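Skisorden Learning Resources
Classroom Procedures: Packing a Snack Tin with Play Food

Revised 20 July 2018

Purpose

This procedure sets out how play food is to be sorted, packed and returned to storage after a pretend-café session. It applies to all rooms that hold a play food set. The work is suitable for children working in pairs, with an adult close by for the first few attempts.

What you will need

One shallow tray for the loose pieces, preferably in a strong color.
A second tray, left empty at the start, for pieces set aside.
One tin large enough for the pieces to lie in.
One sheet of kitchen foil for each tin.
The room's inventory sheet.

Preparing the tin

1. Wipe the inside of the tin with a dry cloth and check the rim for dents. A tin with a sharp edge is to be withdrawn and reported to the resource room.
2. Crumple the foil loosely, open it halfway, and press it into the bottom of the tin. Crumpled foil holds pieces in place better than a flat sheet and can be used again for most of a term.
3. Set the tin beyond the second tray, within easy reach of both children.

Laying out the pieces

4. Spread the play food over the first tray in a single layer. Cookies, crackers and the dark discs should all be visible without lifting anything.
5. Ask the children to name each shape before it is moved. Round pieces are often given the same name, and this is a good moment to talk about color.
6. Keep books, binders and paper at the back of the table. Headphones from the listening corner may stay there as well, provided that they are clear of the trays.

Packing

7. Move one piece at a time. The child packing picks up a piece from the tray, places it on the foil, and lets go before reaching for the next.
8. Begin with the flat round pieces. Hearts and flowers go in afterward, as their edges catch on the foil - a piece that catches should be lifted straight up and placed again.
9. Put any cracked or sticky piece in the second tray. These are washed separately and do not go back into the tin until they are dry.
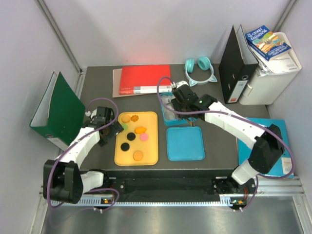
Solène Moulin wrote to us that her room had given up on step 8, and that letting the children choose the order made no difference to how well the tin closed. She did ask that the foil be changed in January as a matter of course, as hers had begun to shed small flakes by then. Rooms may follow either order. The request concerning foil has been adopted.

Closing and storage

10. Compare the packed pieces with the inventory sheet before the lid goes on.
11. Close the lid with flat hands, one child holding the tin steady. If the lid does not sit level, take out the top pieces and press the foil down.
12. Return the tin to the shelf marked Play Food, with both trays stacked beneath it.

Missing pieces should be entered on the inventory sheet the same day. Replacement requests go to Geetha Palaniappan in the resource room.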